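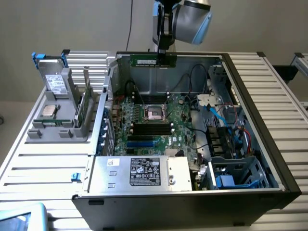 The Hattar tower on its side, processor out, socket open.

Home Stories Archive Contributors Contact

The Slow Clock at Hattar

The tower came up from Hattar on the afternoon van with a job sheet taped to its side. The sheet had a box for the fault and in the box someone had written "runs slow". I took this to mean what it usually means. I booked the job under computers, general, and put it on the shelf at Stiltari behind two printers and a till.

Hattar was a weighbridge. It stood on the quarry road, 32 miles from our workshop, and consisted of a steel plate, a hut and a barrier. Lorries drove on empty, drove off, came back full and drove on again. The computer in the hut took a reading from the plate each time and printed a ticket with the weight and the hour. It had done this for the Cudis quarry until the quarry shut, and then for Fellatis, who bought the road and the hut and kept the plate going for farm loads.

When I reached the job I ran the machine for a morning before opening it. It started in a normal time. It opened the ticket program in a normal time. I printed a ticket for a lorry that did not exist and the ticket was correct in every respect except the hour, which was 60 minutes behind the workshop clock.

I set the clock right, shut the machine down and had my lunch. When I started it again it was 60 minutes behind.

A flat cell on the board will lose the time, but it loses all of it and puts you back to the year the board was made. I measured the cell anyway and it was good. I looked for a setting for summer hours and found one, switched off. I switched it on and the ticket program switched it off when it loaded. There was a line in the program's setup file that told it to. Beside the line a note had been typed: "leave this, see hut".

I rang the hut. The man who answered said he had been on the plate for two years and had found the clock that way. The hut kept its own time in summer, he said. The barrier went up at eight by the hut, and the drivers knew it. The one café on the quarry road opened by the hut as well, and so did the bus shelter kiosk.

I asked him who had written "runs slow" on the sheet. He said that was the area office at Fellatis. They had started checking tickets against fuel cards and the hours did not match. They wanted it put right before July.

The instruction was therefore clear. I could have changed the line in the setup file and sent the tower back on the next van. I read the ticket log first, to see what changing it would do to the old entries.

The log went back further than I expected. Every spring, until a certain spring, the hours moved forward with everyone else's. The last ticket printed under Cudis was dated 3/27/20. It was for a weight of 400 kilos, which is far too light for a lorry. After it there was a gap, and after the gap the Fellatis tickets began, and the hours never moved forward again.

The setup file had been altered on the evening of that last ticket. The clocks were due to change that weekend. I asked the man in the hut whether he knew why the clerk before him might have done it. He said the clerk before him had not spoken of it. He said the quarry had given the night shift notice to the end of the month, counted in hours, and that some of the men thought an hour was going to be taken off them by the clock. He did not know if that was true. He had it from the café.

I wrote the following on the back of the job sheet. The machine is not slow. The clock has been held back by instruction. The instruction can be removed. Removing it will alter the printed hour on all summer tickets from the day it is removed, and will have no effect on the earlier ones.

The area office replied the next day, in one line. They had decided not to keep the machine. A new one was going to the hut and I was to strip the old one for parts and bill them for the time.

Stripping is simple work. The side panel comes off first, then the memory, then the processor once its bracket is released. Each part goes into its compartment in the grey tray. The hard drive stands at the back, in its carrier, with the label showing. The expansion card stands next to it and the processor goes in the middle, metal side up. Then the parts are tested, and what passes is priced.
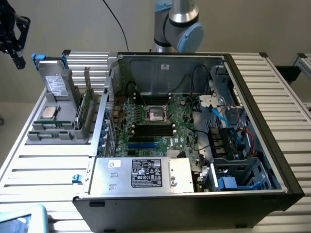 Parts Passed and Parts Held

The processor passed. The memory passed. The card passed, although I have no use for it and neither has anyone else. I billed Fellatis 135 for the job, which covered the morning of testing and the telephone.

The drive I held. The sheet said to wipe it, and I will, when the job comes up again in the order. In the meantime it is on the shelf with a paper tag giving the name of the hut.

I drove out to Hattar in July to look at an unrelated fault on the barrier. The new machine was on the desk and showed the correct hour. The barrier was due up at eight. I sat in the van at the plate behind a tractor and a feed lorry, both with their engines off, and it went up at nine.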